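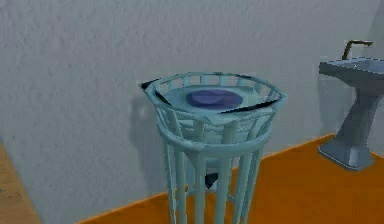 Pale blue washstand and pedestal sink in the simulated washroom, Laven open day.

Washroom tips from the Laven open day

Laven opened its test floor to visitors on Saturday, and I went to the 10:30 session on household cleaning. Most of the hour was spent at a screen, where Raelene Maihi ran the practice washroom used to plan a robot's cleaning jobs. She had set up 240 versions of the same room, with the furniture shifted a little in each. A good deal of what she said applies to anyone with a cloth and a bucket.

Clear the top first. A dish left on a washstand has to be lifted, wiped under and put back. In the practice runs that is handled as a separate job before any wiping starts. Do the same at home. Put everything from the stand on a towel on the floor, clean the top, then return things one at a time.

Slatted rims. Open slats catch dust on the inner faces, where a flat cloth won't reach. Wrap a thin cloth around a butter knife or a paint stirrer and work down each gap. Go around the rim in one direction so you know where you began. Old socks work too.

Legs and rods. Start high and pull down. Hold the cloth in a loose ring around the rod and turn your wrist at the bottom. Sơn Ông, who plans the arm movements, said the rods at the back take longest because of the reach between the front ones. Pull the stand away from the wall if it is light enough.

Pedestal sinks. Wipe the faucet, then the basin, then the column, and finish with the foot. The narrow part of the column is easy to skip. Get behind it with a long strip of cloth held at both ends, like drying your back with a towel.

Textured walls. Use a dry, soft brush. A wet sponge snags on rough plaster and leaves bits behind. If there is a splash mark, dab it and let it dry before you decide to do more.

Leave working room. Hường Đặng from the planning desk likes 17 inches between a washstand and the next fixture. My own bathroom does not have that, so I move the stand into the hall on cleaning day.

Questions at the end were mostly about cleaners. Use whatever suits the finish, and try it on the underside of the rim first. Painted pieces only need warm water and a drop of dish soap.

The next open day is in January. Wear flat shoes and bring a pen.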